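Apr 5, 2019

Back at the dye bench after a long morning of sorting fleece, and I am happy to say the Oddale wool has taken the madder beautifully — a soft brick red, much warmer than the October batch. 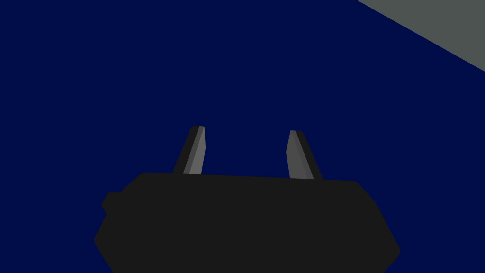 Posted by the Turkmont dye workshop

I used 20 grams of alum per 1,000 ml of water this time and let the skeins sit 12 hours, which meant coming in early (I didn't mind, the kettle was on). The Tamiru yarn is still a bit streaky, bless it, and I suspect I crowded the pot. Next time I'll do four skeins at most. Whoever is in next, please leave the rinse bucket where it is and stir gently.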